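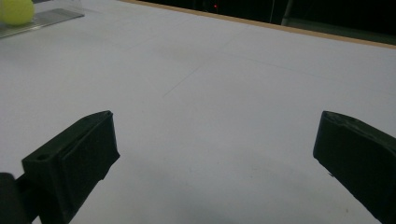
Home News Features Reviews Subscribe

The gap between two clocks

Most faults in a learned grasping policy are blamed on the network. At Tikovar, a small software firm in Trarnutwood, the first place they look is the timestamps.

The firm maintains Zolum, a control and logging package for arms that learn from hand-held demonstrations. A person carries a gripper with a camera on it, does the task, and the software turns the video into a path for the tool and a width for the fingers. The policy is trained on both. If the two streams are out of step by even a few frames, it learns to close in the wrong place.

Zolum's older releases matched each picture to the nearest width reading and left it there. The logger ran at 50 readings a second, but the camera's delay was never measured. Fast approaches suffered most. On a ball, the policy shut its fingers early and pushed the target along the table.

Version 8 measures the delay at the start of every session. The operator opens and shuts the gripper 7 times, and the software compares finger movement in the video with the logged width, then shifts one stream until they agree. A session that won't settle is rejected before anyone records a task.

Plain white tabletops cause a separate problem. Position tracking needs fixed detail, and a smooth, evenly lit surface offers little of it. A few faint pencil lines do not help much. Zolum now masks out the fingers, which travel with the camera, and gives more weight to table edges and whatever stands behind them. Clear plastic is still poor: highlights slide across it as the view changes, and the tracker can take them for solid points.

The planner, called Amegashie, got less attention. It takes the predicted path, checks it against joint limits and slows the arm where the policy's successive guesses disagree. The team replays almost 1,000 stored demonstrations against each build, overnight, and reads the failures on Tuesday. Soft objects are next on the list.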